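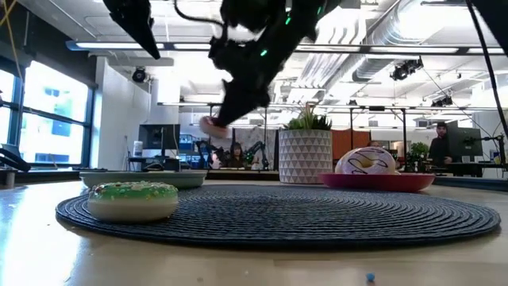

Iced donuts and a woven mat set out on a wooden tabletop.

The Long Coffee Hour

In Stondumside the shops on the main street close at 3 in the afternoon and open again at 4. Visitors find this annoying. People who live there have arranged their days by it for as long as the town has had a main street, and most of them spend the hour sitting down with something sweet and a hot drink.

The custom began with the Sorelitz mill, which made cotton thread and at its peak employed 200 people. The mill ran two shifts. The first one ended at 3, the second started at 4, and in between the machines were stopped and oiled. Workers going home passed workers coming in, and the bakeries on Mill Row put out trays for both. Shopkeepers found there was little point in staffing a counter while the whole town was eating, so they locked up too.

The mill closed decades ago. The building is now apartments, with a dentist on the ground floor. The hour stayed.

What people eat has changed a good deal. Older cookbooks from the area list a flat rye cake with caraway, baked hard so it could be carried in a pocket and dipped. It is difficult to find now. Flilby, the bakery at the bottom of Mill Row, makes it in December and sells it by the half dozen. The rest of the year its counter holds cinnamon twists, jam buns, plain cake by the slice and donuts. The donuts are gone first on most days, and the bakery fries a second batch at 2 to be ready for the rush.

Coffee is the usual drink, made weak and served in large cups. Tea came later, with families who moved in from the coast to work at the cannery. At Ahn, a small cafe across from the library, the menu has 13 teas and one kind of coffee. The barley tea is the one regulars order. It is served in a pot that holds enough for three, and the cafe will refill it once at no charge.

Much of the coffee hour happens at home, though, and there the rules are loose but well understood. You can call on a neighbor without phoning first. You should bring something, and a store-bought cake is fine. The host does not clear the table of mail or homework. Guests leave by 4 even if they have nowhere to be, and a person who stays until supper is expected to help cook it.

The town council has looked at ending the shared closing twice. Both times the argument was that drivers coming off the highway found the street shut and kept going. The second time, a compromise was passed. Gas stations and the pharmacy stay open, and there is a sign at each end of town giving the hours. Two clothing stores have since dropped out as well, and so has the bank.

Younger residents who commute to jobs elsewhere miss the hour on workdays. Some of them have moved it to the weekend, and the tables at Ahn are now full on those afternoons, with a wait of up to 30 minutes. The library across the street lets people wait in its reading room, and it has put a coat rack by the door for them.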